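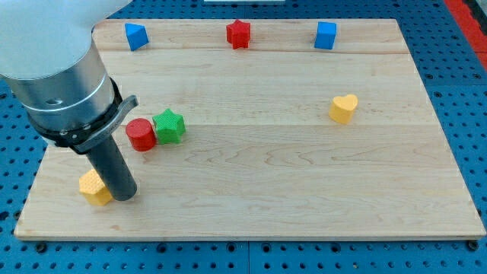 Seven blocks on the maple board, rod tip down near the yellow hexagon.

Tistard push planner - README
By Piyumi Sultana, August
Last updated: August

Hi, and welcome to Tistard! It's the planning code I use for shoving plastic blocks around a board with a plain rod. You give it a sentence like "push the red cylinder away from the green star" and it spits out short rod moves, one at a time, looking at the board again after each.

What you get

- 528 logged episodes, 317 of them with a typed instruction
- the block detector (I call it Closel - it finds color and shape separately, then matches them up)
- the planner and a replay viewer

Getting started

Run setup.sh, then calibrate.py. Please don't skip calibrate! The table height lives in board.yaml, and if it's off by even a little the rod either drags on the wood or sails right over a block. Mine is set for the maple board, so change it if yours is thicker.

Then run plan.py --goal "your sentence". The first start takes almost 30 seconds while the models load (go get a coffee), and after that it's quick.

Things that still bug me

Touching blocks are the big one. When a red cylinder sits right up against a green star, Closel sometimes draws one fat outline over both, and the planner picks a push point in the middle of nowhere. Setting split_touching: true helps a lot but slows things down.

Blocks partly behind the rod get lower scores too. I keep the last good position for those and let it go stale after a few frames - crude, but I like it better than the flickering I had before.

Stars are fussy about rotation, so I stopped predicting their angle in the Rozīte branch. The heart gets an angle and mostly behaves.

Episodes 1 to 164 use the old action format. Run convert_old.py on them first or the viewer will crash with a really unhelpful message (sorry, it's on my list).

Contact: Piyumi Sultana, via the issues page | © Tistard | Back to top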